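Bench notebook – gripper comparison, peg and foam block
August, entry started 9:40

Goal for this block of work: decide which of the two finger sets stays on the arm for the insertion runs. Candidates are the Astmont parallel fingers (flat steel, thin pads) and the Yule compliant fingers (molded, ribbed). Same arm, same controller, same block, same peg set. Only the fingers and the grip force setting change.

Carried over from the last entry: the Bultberg controller was dropping its force limit back to the default after every restart. Firmware 2006 fixes this. Checked by setting the limit, cycling power, and reading it back. Value held. I did it again after lunch with the arm powered and the value held then too. Leave the firmware alone until the comparison is finished, please.

Setup

Arm mounted in the usual position. Table re-leveled before starting because the back left foot had worked itself up again. Shimmed and marked with pen. Block location is set by the corner stop, then the stop is taken away so it does not show up in the depth data. Anyone who bumps the block has to put the stop back and re-seat it. Eyeballing it is not good enough, I tried, and the error shows up clearly in the approach logs.

Controller loop at the stock rate. Approach speed low, descent speed lower. Contact detection from motor current only, no wrist sensor for now. The wrist sensor is still in its box waiting for the adapter plate from Vurkska. Their drawing shows the bolt pattern turned compared with ours, so do not start drilling anything from it.

Camera exposure fixed by hand. On auto it hunted every time the white arm panel came into view, and the red foam went from usable to washed out. With exposure locked the recesses read dark enough against the top surface for the edge finder. Gain is as low as it will go.

Astmont fingers

Grip force 846 in controller units. That number came from stepping up until the peg stopped turning between the pads when twisted by hand. No attempt yet to convert it to newtons. The conversion table in the manual is for the older motor.

The round peg was easy. Picked up square, held square, found the hole with a short spiral search. Nothing to note except that the spiral should start smaller. It wastes time on the outer turns when the pose is already good.

The square peg needed the yaw corrected before descent. The fingers close on two flats and line it up well, so what is left over comes from the block pose estimate and not from the grip. Added a yaw sweep at light contact. Works, slow.

The star peg is the one that matters for this comparison. It has no flats to close on. The pads catch ridges, and depending on how it sits in the rack they catch a ridge against a ridge or a ridge against a valley. The second case holds but leaves the peg with some lean. Tightening up does not take the lean out. At 3000 the pads began to mark and I backed off. Do not go there again with these pads.

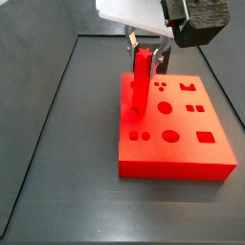
Star peg at the block, slight lean in the grip.

Current thinking on the lean: measure it after pickup and put it into the tool frame, then do the descent along the peg axis instead of the table normal. The present code assumes the peg is vertical and commands a straight drop. With a leaning peg the tip comes down off target, and the search then begins from the wrong place. The spiral does not recover from this because it moves the tip without changing the angle.

Wrote a quick version using the camera. It fits a line to the two visible edges of the peg and takes the middle. Trouble is that the star section has bright and dark faces side by side, and the fit jumps onto the boundary between faces when the light is from one side. Moving the lamp behind the arm helped a little. A better option may be to fit the outline only and ignore everything inside it. To be tried.

Another option is a regrasp station: a shallow V cut in a piece of scrap, press the peg into it, open, close again. Costs cycle time but needs no vision. I would like to try this before spending more on the fit.

Yule fingers

Swapped over at 1:15. Change takes longer than it should, since the screws on the inside face can only be reached with the fingers fully open and a short key. Put a short key in the drawer with the Yule set and leave it there.

Ran the width calibration again after the swap. Skipped it on the first attempt and the gripper reported closed with a visible gap. Added a line to the swap checklist.

The ribbed fingers wrap the star peg and hold it at a much lower force setting. Pickup is more forgiving of rack position. The downside appears at contact. The fingers give sideways before the current rises, so the contact threshold trips late and the peg has already shifted in the grip. For the round peg this hardly matters, and the give even helps it find the hole. For the square peg the yaw sweep stopped meaning much, as the fingers wind up and the peg stays where it is.

Lowered the threshold by 2 steps. Got false contacts during the approach, from the arm settling. Put it back.

The star peg with the Yule set: consistent in hand, poor at the block. I would not say more than that until the descent code is changed, because both finger sets are being judged with code that assumes a vertical, rigid peg.

Controller notes

The Bultberg log viewer shows motor current smoothed. The raw trace has to be exported. Use the raw one for setting thresholds, the smoothed one hides the first touch.

The cable at the wrist is still too tight at the far end of the reach. Needs one more clip and a longer loop.

To do

Tool frame correction from measured lean
Cut the V station from scrap, test with the star peg only
Outline fit, lamp behind arm
Replace the marked Astmont pads, keep the old pair for reference
Ask Vurkska for a corrected adapter drawing
Spiral start radius down

Astmont set is going back on for the next session. Grip force stays at 846.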